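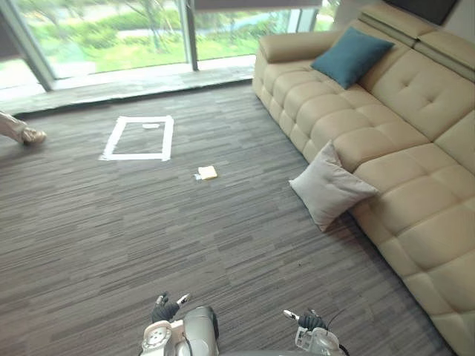

Re: the sofa cushions, again

One teal, one gray. I wrote that down because the last time we discussed the lounge, the thread got to 5 messages before somebody noticed we were arguing about different sofas.

My position is unchanged. Cushions belong in the corners, standing up, where a person can lean on them. A cushion flopped on the front edge of the seat is on its way to the carpet and everyone who walks past it knows so.

As for the floor:

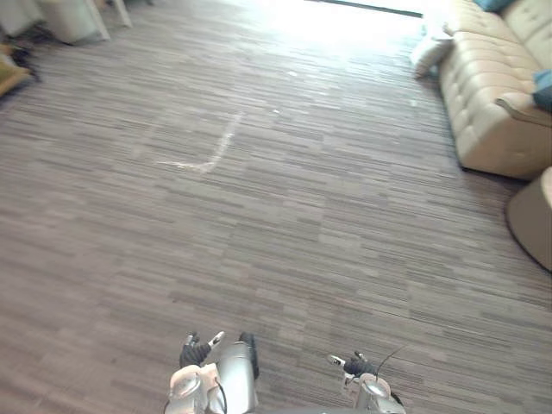
Posted by Celeste Sepúlveda to the Minard lounge list

> On 24 December 2024, Trinidad Lucero wrote:
> Can we please agree on the white mark on the
> carpet? I say tape. Dörte says chalk. Also
> there is a speck next to it that I have been
> meaning to pick up since July.
> Vacuum is in the Urel closet.

Trinidad, I have no view on tape versus chalk. I do have a view on July.

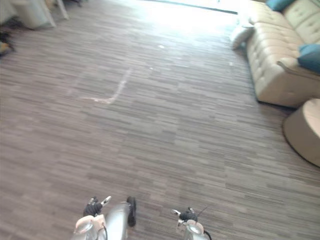
Filed under: Housekeeping

The stripes on those carpet planks hide nearly everything, and I suspect they were picked for it. Pale bits still show, so please run the vacuum from the windows toward the sofa and go along the base, where crumbs retire.
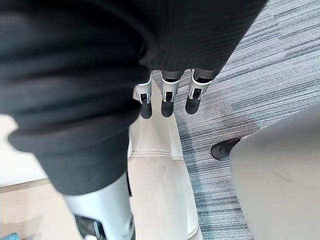

by Celeste Sepúlveda

One last item, the leather. Dry cloth first, then a barely damp one, and go easy on the stitching along the seams. Zulema swears by a spray. Zulema may use it at home.

Blind down when you leave.

Celeste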